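Collecting cloth-handling examples with two hand-held grippers

Written by Ho-yin Tse. Last revised 7/23/22.

These are the steps we follow when we record people handling soft items in real rooms. They assume you already have a pair of hand-held grippers with cameras mounted on them and that the recording software is installed. If not, do the Clivometti setup page first and come back.

Soft items are harder to cover than boxes or cups. A cup has a few sensible places to grab it. A piece of cloth has a different shape every time you put it down, so the set needs far more starting positions.

Red cloth on a pink blanket, from the grippers' own cameras:

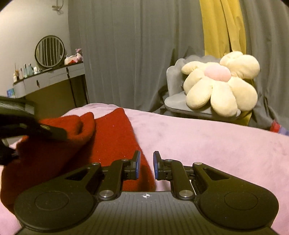
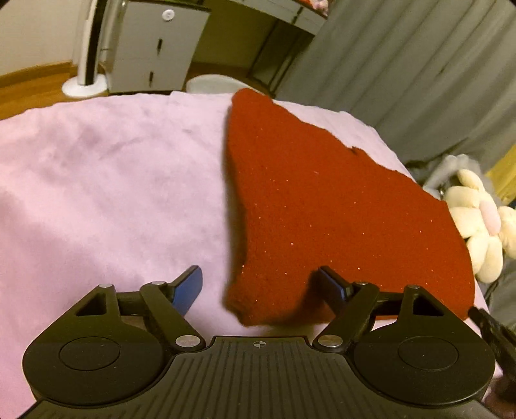 1. Choose the room and leave it alone

Use a room that somebody lives in, or one furnished the same way. Do not tidy it beyond clearing a work area. Cushions, curtains and things on tables should stay where they are. We tried plain backdrops in the Budska set and the trained model did poorly as soon as it saw ordinary furniture.

Turn on the lights you plan to use and keep them on for the whole session. Daylight that comes and goes is fine between sessions but a nuisance inside one.

2. Pick the cloth and the surface

Start with a cloth that stands out from the surface under it. Once you have a full session of that, repeat it with a closer match, such as gray on gray. Keep the two kinds in separate folders.

Write down the fabric in plain words: fuzzy, smooth, ribbed, shiny. Glitter and sequins throw small bright points into the picture, so note them too. The person checking the recordings will want to know.

A soft surface like a bed adds its own trouble. When you press down, the bedding gives, and the fingers can pick up blanket along with the cloth. Keep a few of these mistakes if you fix them inside the same recording. Throw out the ones where you gave up.

3. Check both grippers

Do this before every session:

Open and close each gripper all the way, 5 times.
Look at the finger pads. Wipe off lint. Fuzzy fabrics shed more than you would expect.
Check the screws at the pivots with a finger. If one turns, tighten it.
Wipe both lenses.
Make sure both clocks are synced. The software shows a green bar when they are.

If a pad is starting to peel, change it now. A pad that comes off halfway through means the whole session has to be split in the records, and Huw Gough, who keeps them, will send it back to you.

4. Record the opening motion

Hold the grippers apart over the work area with the fingers open and keep still for 2 seconds. This gives the software a clean start point. Then begin the task.

Move at the speed you would use to handle the cloth with your hands, or a little slower. Most new people go much too slowly, and the model learns the hesitation. If you need to think about where to grab next, stop the recording and think.

5. Take turns with the hands

For a simple fold, one gripper holds and the other moves. Pin the cloth with the first, pick up an edge with the second, carry it across, let go. Then swap roles on the next recording. If you are right-handed you will tend to pin with the left every time, and the set ends up lopsided.

Try to keep the edge you are about to grab in view of at least one camera. The gripper body blocks a fair amount of the lower view – tilt your wrist forward a little if you lose sight of the fingertips.

Grab a single layer when the task calls for it. Come in low, almost flat to the surface, and close slowly for the last bit.

6. Reset by dropping

Between recordings, pick the cloth up, crumple it and drop it. Do not arrange it. An arranged crumple looks like the last arranged crumple, and after an hour you have the same starting shape over and over. Every 12 recordings, move to another side of the work area so the background changes as well.

7. Label and upload

Give each recording one short line: what the cloth is, what the surface is, what the task was, and whether it was completed. Use "completed", "partial" or "dropped" and no other words. The Mok loader skips any line it cannot read and gives no warning.

Upload the same day. A full set for one cloth task is over 2,000 recordings, and going back through a week of unlabeled ones is miserable work. The older Prudov sets use a different label format, so do not copy lines from them.

Rejected recordings come back with a code. B means blurred, C means the clocks drifted, and G means the fingers were out of view at the moment of the grab. For B and G, record again with the same cloth if you still have it. For C, restart both grippers before you do anything else.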